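Household Chores, Shop-Floor Chores, and the Machines We Keep Waiting For

Posted in May, under Work and Tools

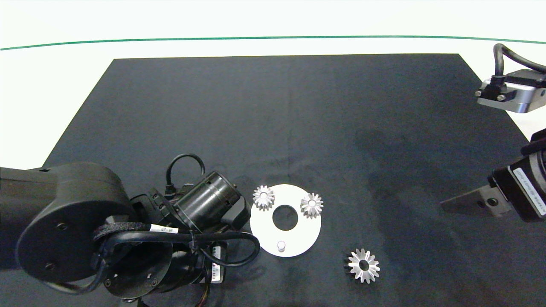
Can a machine take over ordinary chores at this point?

Some of them, provided that the chore is narrow, the parts are always the same, and a person remains close enough to step in. Clearing a kitchen after supper does not meet those conditions. Placing gears on a plate very nearly does.

I have been asked this question regularly since I began writing on the subject, most often by readers who run small workshops and would like to know whether to wait another year before hiring. My position has changed less than they might hope. I set it down again because of a visit I made this spring to Hindholm, where Youssra Amrani oversees trials of two-armed assembly for Okero.

The task under study was a modest one. Small metal gears are to be set on a round plate with a hole through its center, and a larger gear is to be handled along with them. An experienced worker at a bench does this while talking about something else. For a pair of robot arms, each gear presents its own difficulty. The teeth are pointed, the surface is bright and reflects the lamps, and a gripper that closes slightly off center will tip the part or push it away. Ms. Amrani's team regards the push as the more serious fault, as the part is then no longer where the next motion expects it.

The trial I attended consisted of 200 attempts over two days. I was not given leave to publish the results and will not characterize them. I may say that a member of the team was present throughout and that the work was slower than hand assembly.

Houda El Idrissi, with whom I worked for many years at the Bouzid plant, read a draft of this post and objected to my grouping the home with the shop floor. Her objection is fair. A shop floor can be arranged to suit the machine. Parts may be delivered in trays, lighting may be fixed, and the bench may be kept clear of everything else. Few families would consent to live that way. Laundry arrives in heaps, cups are left on windowsills, and the same drawer holds scissors one week and batteries the next.

For the shop floor, therefore, my advice is to consider a trial where one operation repeats all day and a dropped part costs little. The supplier should be asked who resets the station after a fault, and how long that takes. For the home, I advise buying a good dishwasher and keeping it in repair.

The next post will concern the packing line at Plullaston, which I expect to visit on a Saturday when the line is stopped for cleaning.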